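Robot Manipulation, lecture 10 notes
Learning bimanual handover from demonstration
Notes: Anqi Yan. Corrections to Usa Srithong please, before the lab.

Recap from last time. Behavior cloning = supervised learning on (observation, action) pairs. Works ok near the data, drifts away from it. Errors pile up over the length of the task.

Why handover is harder than pick and place:
Two arms, one object – closed chain as soon as both grippers close. Small position errors turn into internal force on the object instead of a miss. And timing matters. Giver opens too early, object drops. Too late, the arms pull against each other.

Running case is the Stedby task: bottle goes from one arm to the other, over the middle of the floor, other bottles left standing or lying nearby as distractors. Clear plastic is the nasty one. Depth is mostly useless on it, so the policy gets RGB from the wrist cameras plus joint positions, nothing else.

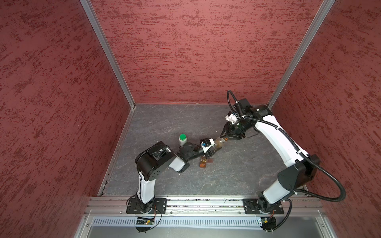

Split the task into phases when you label: approach, giver grasp, meet, double hold, release, retreat. Double hold is the short one and the one that matters. In a plain dataset it is a tiny share of the frames so the loss hardly sees it. Two fixes we covered:

1. Reweight – multiply the loss on double hold frames. Easy, but watch for jitter in the other phases.
2. Action chunking – predict the next k actions at once, execute, re-predict. Smooths over the pauses that human operators make while they are deciding to let go.

Result to remember: 200 demos, chunking beat reweighting, and doing both was only slighlty better than chunking alone. Big chunks hurt release, the policy commits before it sees the second grasp.

Open question from class: should release be triggered by gripper current instead of learned? Usa says try it. Not on the exam.

Homework 3, due before lecture 11. Train with two chunk sizes, plot failures by phase. Dont report only the overall success rate.

Reading: handover chapter in the course pack, skip the proofs.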